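Two arm laundry build, grippers keep missing the cloth
Home Automation & Robotics > Builds in progress

trumis_bench
Posted 9:40 pm
Ok so the two arm folder is finaly moving. Arms on, both grippers wired, teleop works. Test load is red sportswear on the gray pad, white wall behind. Plan is pick, spread, fold, stack. Stuck on pick. 57 tries logged tonight, 26 good grabs. Rest of the time the fingers close on nothing or skate over the top. Fingers are the pointy printed ones, no pads yet. Head cam view:

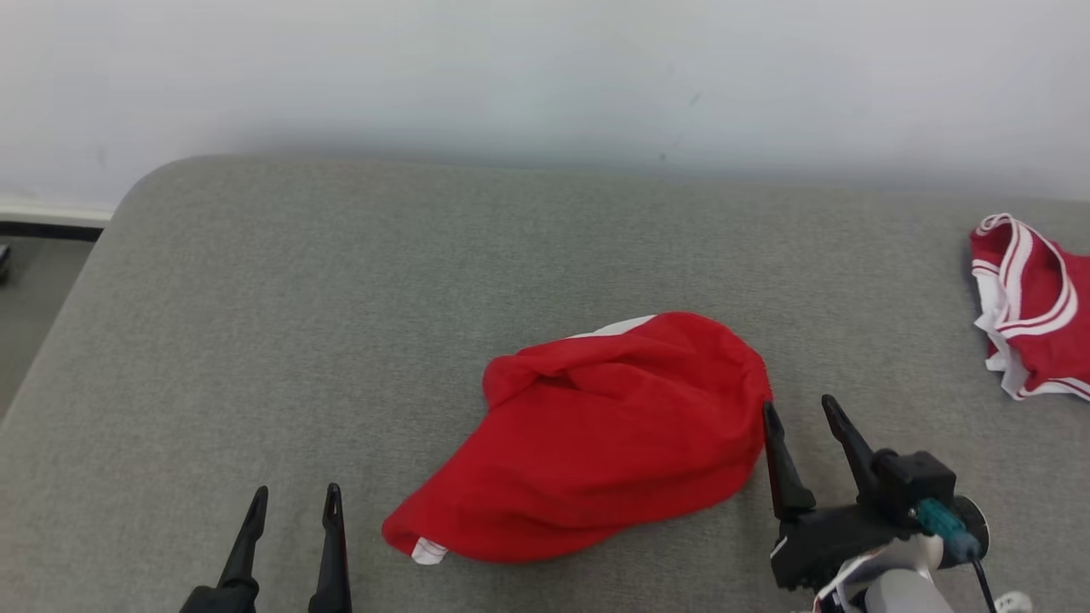

Lech Bielecka
Pointy fingers are your problem. Cloth wants a wide soft tip. Glue some silicone on and run it again before you touch any code.

trumis_bench
Tried silicone on the old single arm. Grabbed the pad cover along with the shirt, every time. Not keen.

Marek Hájek
Disagree with Lech. Tips are fine for cloth if you come in low and go for an edge. What height are you closing at? And is the wrist cam calibrated or did you eyeball it

trumis_bench
Eyeballed, yeah. Closing 4 mm over the pad. Wrist cam sits behind the fingers so I get both tips in view, plus whatever's past them.
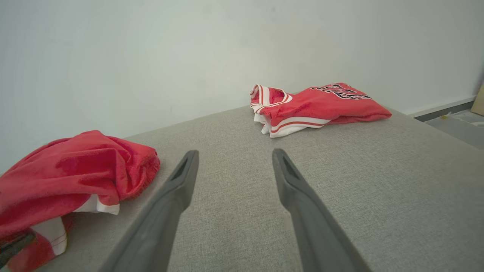
Jaw is wide open on approach and I think that's half the trouble, I aim at the middle of the gap and by the time it shuts the middle has moved. One finger travels further than the other. Could be the horn is a spline off, will pull it tomorow.

nendach
Check the horn first. Had the same on mine, one tooth out. Spent 290 on a new servo for no reason

Lech Bielecka
Still say pads. Thin ones. Pad cover thing is just too much down force, drop the current limit.

Marek Hájek
He can't tell if it's force or aim until the cam is calibrated. Do that, then argue about rubber.

trumis_bench
ok ok. Calibration, then horn, then maybe pads. One more from the wrist cam, tee this time. I'm going for the hem by the side stitching, not the middle of the pile. Seems like a better target? 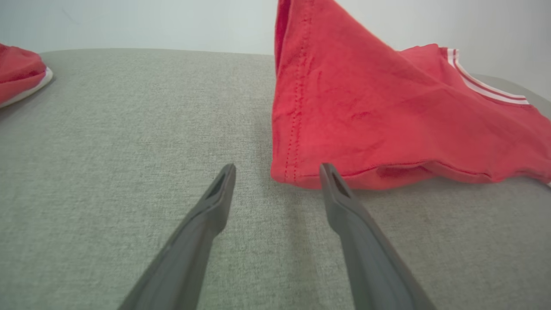

Wrist cam, right finger at the hem of the red tee

Marek Hájek
Yes. Hem, low. Close slower too.

Lech Bielecka
Hem is ok. Pads on the hem is better

nendach
post the log after you fix the horn, want to see the before/after

trumis_bench
will do. off to find the small hex key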